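Call for participants: teach a robot to portion food

Our group at Segura has spent the past year or so asking a question that sounds silly until you try it: how does a person know how much to grab? We've been working with tangled, springy foods, the kind that cling together and never come apart the same way twice, and we would love your help with the next round.

In our last study, a robot trained on 3,169 recorded portions came within 2 grams of the target weight in about half of its tries. What helped most was letting it learn from people's second guesses, those little moments when someone puts a few strands back or goes in for a pinch more. Firdevs Erdem, who designed the method, would happily talk to you about those pinches all afternoon!
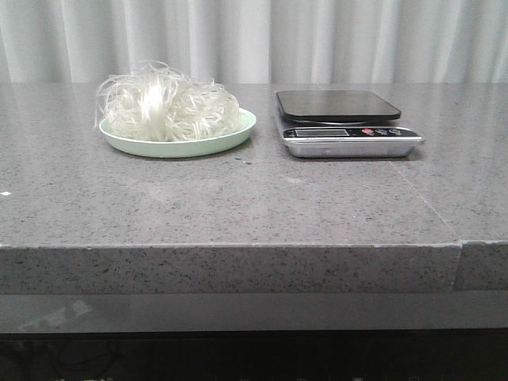
We are looking for 18 people to come in during December for a session of two hours. You'll be given a target weight and asked to portion by hand, first with the readout hidden and then with it showing, and afterward you'll guide the robot arm through the same job. No experience with robots is needed, and home cooks, line cooks and people who mostly live on toast are all equally welcome. You do need to be 18 or older and comfortable having your hands recorded.

Tea and a light meal are provided, along with a gift card for your time. To sign up, write to Samuele Mancuso or Zulema Paredes at the Segura front office and mention study 549. Please tell us about any food allergies when you write.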